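Shopping for a Cleaning Arm: The Sink Pictures

Selvaraj and I have been pricing cleaning robots for the guesthouse since June, and I promised everyone a gallery before we spend a dime. So, bathroom sinks! It's the job our staff would most like to hand off, and the one I keep building the budget around.

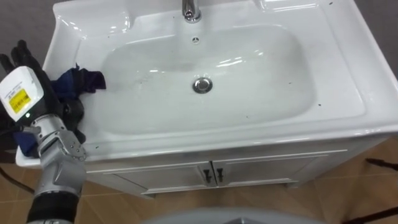
Navy cloth over the left rim, specks still on the deck.

I started with the price of the arm and forgot all the rest (rookie move). Cloths alone: Hortensia wants 100 of them on the opening order, and she's probably right. Drullix quoted us for 2 arms, Uvitz for one with a longer service plan, and I've gone back and forth on it every night this week. 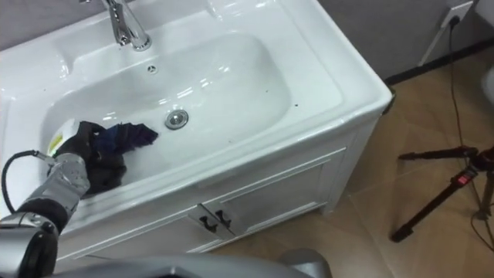

Samarakoon, June

Add outlets to your list, people! One on the wall by the vanity, a black cord running down to the floor, a tripod standing right there too. I measured all 5 of our bathrooms on Saturday and two of them need an electrician before anything gets delivered. I've put aside around $1,000 for that and I'm crossing my fingers.
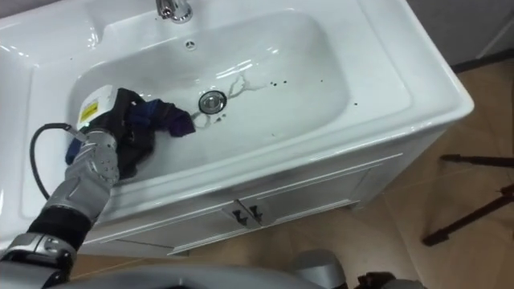 1 min read

My favorite of the bunch. The cloth is pressed into the left side of the basin and those thin streaks are over by the drain, so reach is now its own line on my comparison sheet. Elvira added hand covers and spare cables underneath, in red pen.
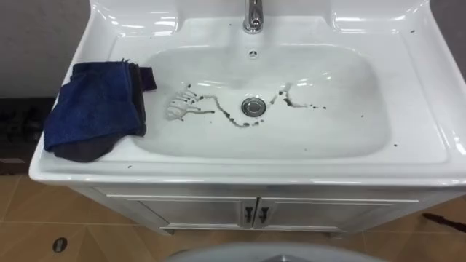 Blue towel on the rim, brown streaks in the bowl.

I want both vendors to quote on a sink this grubby. Flito gets back to me next week about leasing, and I'll post the numbers when I have them.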